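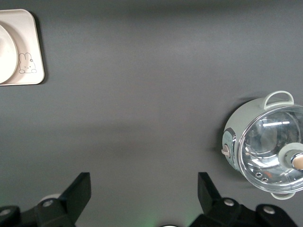 Brinness, 2/8/21

Hi, and welcome to the Drovora table-setting set! I'm Ekua Alhassan, and I put this together with Adom Zakaria (he did the sorting, I did the fussing over file names). It's 692 pictures of a very small kitchen setup: a green pot with a glass lid, a round plate, and a beige tray with a bunny on it that I've grown far too fond of.

Everything sits on a dark gray tabletop, so the pale dishes are easy to pick out, though the lid catches the light something fierce.

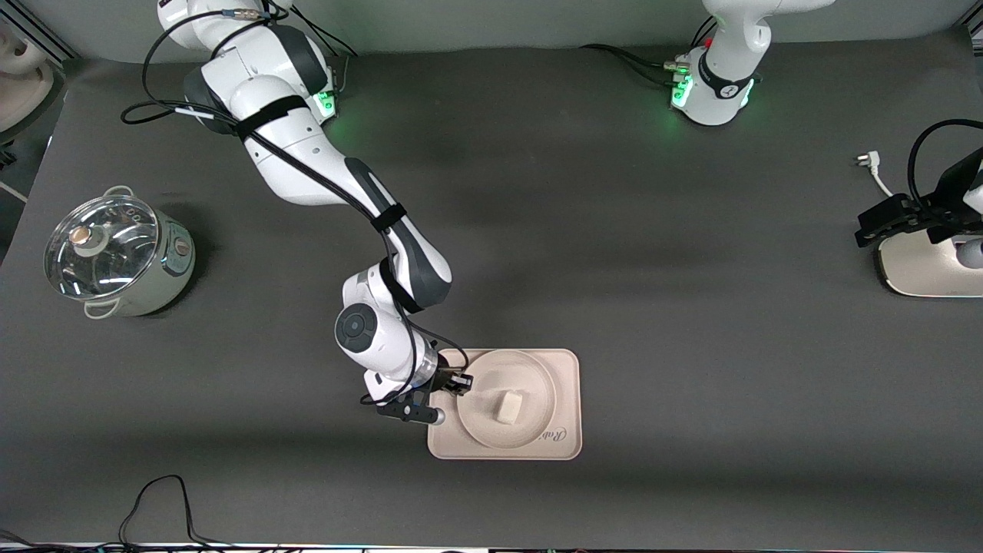

Plate on the tray, one pale cube in the middle, pot off to the side.

The cube is labeled "food" in the notes file. Adom wanted "tofu" and we argued over it for far too long, so if you'd like to rename it, go ahead!
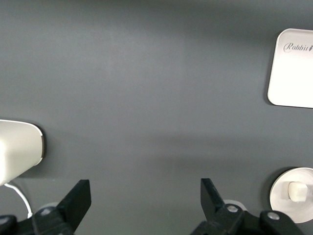
Known issues

The "Rabbit" lettering gets cut short in plenty of shots, so please don't search by it. 95 pictures still need labels, and I'm hoping to finish those by September.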